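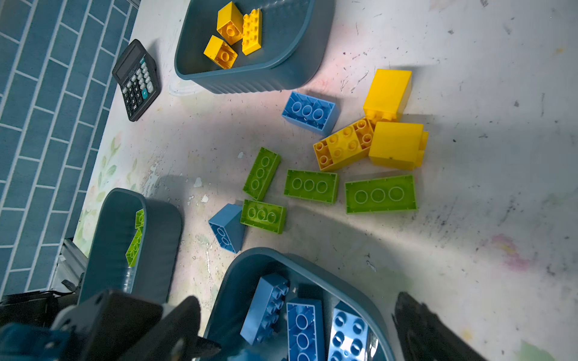
Petberg Kaffeehäuser, Team Ladengestaltung

Unser neues Café in Mellthorpe macht auf!

Mellthorpe, 7. Oktober 2022

Ich darf heute endlich verraten, woran wir im Team so lange gesessen haben: Petberg eröffnet in der alten Seilerei am Hafen von Mellthorpe sein nächstes Café. Ich war beim ersten Rundgang dabei und habe mich sofort in die lange Halle verliebt (in die Zugluft weniger, die haben wir inzwischen im Griff).

Die Seilerei hat früher Taue für die Fischkutter geliefert, und das sollte man dem Raum auch weiterhin ansehen. Also haben wir die Deckenbalken freigelegt, die alten Laufschienen hängen lassen und den Tresen der Länge nach in die Halle gestellt, genau dort, wo einst die Seile gedreht wurden. 842 Meter Hanfseil stecken jetzt in der Wandverkleidung hinter der Bar, von Hand geknüpft in der Werkstatt Toler, gleich zwei Straßen weiter. Ich habe selbst einen Knoten machen dürfen und sage nicht, welcher es ist!

Drinnen gibt es 46 Sitzplätze, dazu kommen drei Tische auf der Laderampe mit Blick aufs Wasser. Das Licht stammt vom Studio Eide, das die Leuchten den alten Netzschwimmern nachempfunden hat. Abends wird es dadurch richtig warm im Raum, und ich kenne schon zwei Kolleginnen, die ihren Feierabendkaffee nur noch dort trinken wollen. 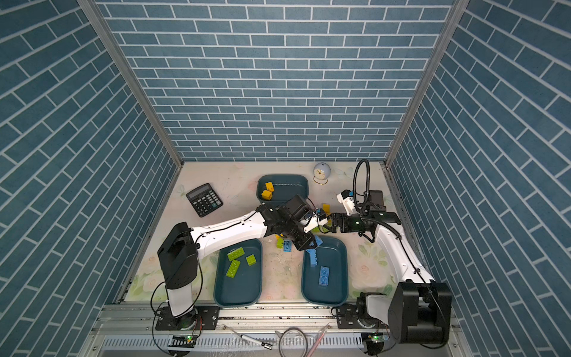

Gibt es in Mellthorpe auch Kaffee, den man sonst bei Petberg nicht bekommt?

Für die Eröffnung haben wir eine eigene Hausröstung entwickelt, etwas dunkler als unsere übliche, mit viel Kakao und einer Spur Orangenschale. Sie heißt schlicht »Seilerei«, wird vorerst nur in Mellthorpe ausgeschenkt und ist dort auch als ganze Bohne zu haben.

Noch ein Wort zum Boden, weil ich danach ständig gefragt werde: Ja, das sind die alten Klinker, 2.582 Stück, alle einzeln aufgenommen, gereinigt und neu verlegt. Ein paar haben Teerflecken behalten, die gehören dazu.

Eröffnung ist noch im Oktober, den genauen Tag hängen wir an die Ladentür und stellen ihn auf unsere Website. Wer vorher für einen Bericht hineinschauen möchte, meldet sich bitte über die Pressestelle von Petberg, ich führe gern herum.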